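Kids > Science Corner > Materials > Where Does Plastic Come From?

Where Does Plastic Come From?

Look around your room and try to spot everything made of plastic. Your toothbrush, the buttons on your shirt, the case around a light switch, the lid on a marker, the wheels on a toy truck. Don't forget the sneaky ones! Fleece jackets are made of plastic threads, and so is a lot of carpet. Even chewing gum usually has a plastic-like material in it, and that's the stretchy part that never goes away however long you chew.

So what is this stuff, and how did it get into nearly everything?

Tiny chains

Everything in the world is made of bits so small you can't see them, called molecules. Water is made of water molecules. Sugar is made of sugar molecules. Plastic is made of molecules too, but they have a very special shape: they are looooong.

Imagine you have a box of paper clips. One paper clip alone is short and stiff. Now hook it to another, and another, and keep going until you have a chain that stretches right across the kitchen floor. It can bend, swing and get tangled up with other chains. That's what a plastic molecule is like. Scientists call each single clip a monomer and the whole chain a polymer. "Mono" means one and "poly" means many, and now you know some Greek!

A paper clip chain with 1,000 clips in it would be pretty impressive, and lots of plastic molecules have far more links than that. All those chains are tangled together like a giant plate of spaghetti, and the tangles help make plastic tough.

Nature makes polymers too. Cotton is one, and so is the wool on a sheep, and the starch in a potato. Your hair is made of polymers. You've been growing your own this whole time!

From under the ground

Most plastic starts out as oil or natural gas. Both come from deep underground, and both began as living things, mostly tiny ones that floated in the sea millions of years ago. They died, sank and got buried under layer after layer of mud. Heat and squeezing slowly changed them.

Oil is a mixture of many different things, so first it has to be sorted. A refinery heats it up in a very tall tower. The lighter parts rise to the top and the heavier parts stay near the bottom. Some of those parts are then broken down into small molecules, the single paper clips. Finally, a chemical factory hooks them together into chains.

What comes out at the end is usually a big heap of little pellets. They are smaller than peas, and they get poured into bags and sent off to other factories, which are the places where the really fun part happens.

Squirt, cool, pop!

Plenty of plastics get soft and gooey when they're hot and go hard again when they cool. That makes them brilliant for molding. The Enriquez toy factory in Halta has 16 molding machines in one long room, and they all work in the same way:

1. Pellets drop into a heated tube.
2. A giant screw turns inside the tube, mixing and pushing the pellets until they melt.
3. The melted plastic is squirted into a metal mold.
4. The plastic cools and hardens.
5. The mold opens and out pops a part!

One of those machines can make 3,000 parts in a day, every one the same shape as the last. This is a big deal for anything that has to fit together. If one piece were a tiny bit too fat it wouldn't go in, and if it were a tiny bit too thin it would fall right out. Color goes in near the beginning, mixed in with the pellets, so a red part is red all the way through. You can scratch it and it will still be red underneath.
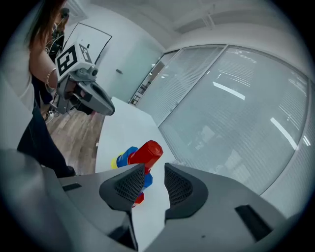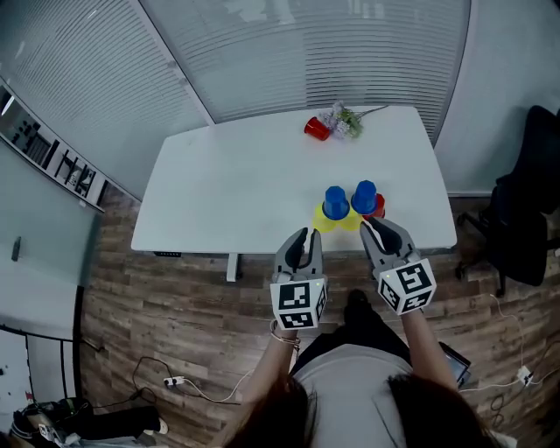
Can all plastic be melted and used again?

It depends on the kind. Some plastics soften every time they are heated, so they can be melted and made into something new. Others set hard once and stay that way for good, a bit like an egg after it's been boiled. If you heat those again, they just burn.

Not all plastics are alike

There are lots of families of plastic, and each one is good at something different. Here are a few you might meet at home.

Polyethylene is the most common plastic in the world. It can be thin and floppy in a bread bag or thick and strong in a milk jug.

Polypropylene doesn't mind being bent over and over. Flip-top lids on ketchup bottles are often made from it.

PET is clear and light, and soda bottles are made of it. It can also be spun into threads for clothes, so an old bottle might turn into part of a jacket!

ABS is hard and shiny and it can take a bump, so it turns up in toys, bike helmets and computer keyboards.

The trouble with lasting so long

Plastic doesn't rot the way an apple core does. Most of the tiny living things in soil can't munch through those long chains. That's great for a water pipe, which we want to last for years and years, but it's bad news for a wrapper that blows into a river. Over time, sunlight and waves crack plastic litter into smaller and smaller crumbs called microplastics, and those are very hard to clean up.

Kids in Halta have been helping with a project called Remine, which collects hard plastic that would otherwise be thrown away. Last December they gathered 1,925 pounds of it! It was sorted by type, washed, chopped into flakes and melted into fresh pellets, and some of those pellets became plant pots for the Novel Street garden.

Try it yourself: milk plastic

You can make a kind of plastic out of milk. Ask a grown-up to warm one cup of milk until it's hot but not boiling, then stir in four teaspoons of white vinegar. Lumps will appear right away! Those lumps are full of casein, a natural polymer. Strain them, press them dry with a paper towel, and squash them into a flat shape such as a star or a heart. Leave it somewhere airy for a couple of days until it's hard, and then you can paint it.

Long ago, people made buttons and beads out of casein. Yours will smell a little like cheese at first.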